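# Losach 763 Diagnostic Interface: September update
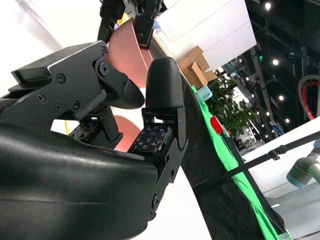

Allano, Oct 3, 2020

Version 23 of the software for the Losach 763 is ready to download. It covers light commercial vehicles, agricultural trailers with electronic brakes, and two engine families used by Karppinen.

**Karppinen**
Live data is now available for the rear axle controller on the 4000 series. Wheel speed, pad wear and supply voltage can be shown on one screen. Fault codes on the 2000 series were read correctly in the last version but could not be cleared with the ignition in position one. This is fixed.

Added functions:

- parking brake service mode
- steering angle sensor reset
- injector coding, diesel engines only
- battery replacement entry

**Bikico**
The body control module can be identified automatically. On vans with the factory alarm, wait until the hood switch shows "closed" before starting the scan. Key programming is still not supported.

**Trailers**
The seven-pin adapter is sold separately. Customers who bought the old adapter with the gray plug can keep using it, but ride height calibration needs the new one.

**Program changes**
Printed reports now include the odometer reading when the vehicle sends it. The list of recent vehicles can be sorted by plate number. Freeze frame data is saved with the report.

**What is in the box**
Interface, USB cable, OBD cable, carrying case, license card. The Bluetooth model has the same contents and a charger.

**Updating**
Connect the interface to the computer by USB and open Settings, then Update. Do not update over Bluetooth. If the program asks for firmware, let it finish before unplugging the cable. Licenses that ran out before September must be renewed first.

For renewals and adapter orders, write to Nuala Brophy in the parts office and include the serial number from the bottom of the interface.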